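Lockwood Small Grants - Progress Report, February
Project: Household Sorting and Packing at Home (Lasen and Skomitum)

This report covers the second period of the grant. Work has moved from the kitchens to the dining and living rooms, where small things tend to collect on the table.

1. Work at the table

Each session uses one table, covered with clear plastic so that food and toiletries can go down on the same surface. 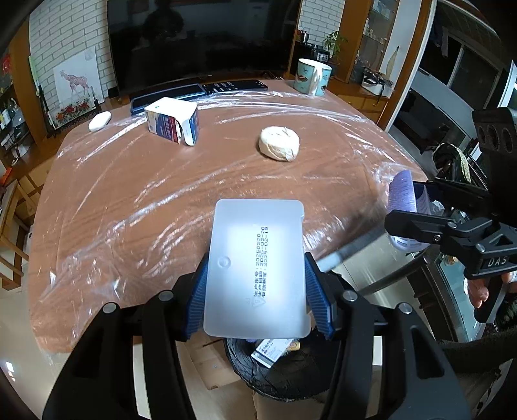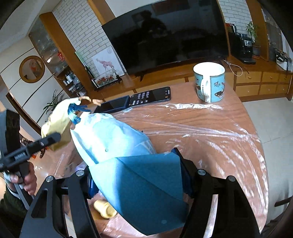

2. Households reached

We have completed 16 homes, against a target of 20 for the full grant. Four are left, all in Skomitum. Two had to be moved back because the families were away.

3. What we changed

The first checklist put all small items in one group. We now split it into food, bottles and cartons, electronics, and soft goods such as cloth bags. Mugs go back to the kitchen at the end. Phones and remotes stay with the household and are never packed.

Drawstring bags took longer than planned. We have added a short page on them to the guide - open, fill, close, set aside - and will try it in the remaining homes.

4. Spending

The budget for supplies was $1000. We have spent $900, mostly on plastic sheeting and storage boxes from Wolico. The balance should cover the last homes, but there is no room for a second order of boxes.

5. Next period

- Finish the four Skomitum homes
- Send the revised guide to Lockwood for comment
- Return unused boxes to the Lasen office

We are not asking for any change to the grant terms.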